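Ticket 227: la impresora de etiquetas saca una en blanco cada dos
Estado: cerrado (reabierto 2 veces)
Abierto por: Janaka Selvanayagam
Equipo: Gandero de sobremesa, rollo continuo, conectada al puesto de expediciones

miércoles, 27 de octubre de 2021

08:40. La Gandero imprime una etiqueta bien y la siguiente en blanco. Bien, en blanco, bien, en blanco. Tiene más ritmo que la radio del almacén. He apagado y encendido, que es lo que me van a pedir primero.

09:05. Soporte me pide que apague y encienda. Hecho otra vez, con el mismo cariño.

09:30. Cambiado el rollo por uno nuevo de la caja de Brellberg. Igual. Cambiado el cable USB por el que usa el escáner. Igual, y ahora además no va el escáner. Devuelvo el cable.

10:15. Respuesta de soporte: «¿Ha calibrado el sensor de separación?». Mantengo pulsado el botón de avance hasta que parpadea dos veces. La máquina escupe medio metro de etiquetas, se queda pensativa y vuelve a lo suyo. Para quien lleve el inventario: el rollo era de 500 y ya no lo es.
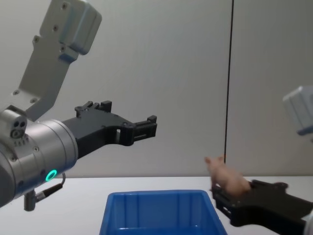

11:20. Miro el driver. En el portátil está el perfil «Eritz 64 mm», que heredamos en septiembre con la plantilla nueva de Prasertsri. Nuestras etiquetas son más cortas. Si el programa cree que la etiqueta es larga, avanza de más y se come la siguiente. Lo comento en el ticket y me contestan con un enlace al manual, sección «Primeros pasos: desembalaje».

11:45. Creo un perfil propio con el largo medido con regla. Imprimo diez seguidas y salen diez. Cierro el ticket.

12:30. Reabro el ticket. Alguien ha imprimido desde el otro puesto, que sigue con el perfil viejo, y la impresora ha memorizado el largo equivocado. Muy receptiva, la Gandero.

13:10. Copiado el perfil al segundo puesto y borrado el de Eritz en los dos. Recalibrado. Otro tramo de rollo a la papelera. Cierro.

15:50. Reabro. Al reiniciar Windows vuelve a aparecer el perfil de Eritz como predeterminado. Desmarcada la casilla «Permitir que Windows administre mi impresora predeterminada». Reiniciados los dos puestos. No vuelve.

16:25. Prueba larga con los pedidos de la tarde: ninguna en blanco.

Causa: largo de etiqueta mal definido en la plantilla importada.
Pendiente: avisar a Prasertsri de que su plantilla trae ese perfil dentro. Pedir más rollos.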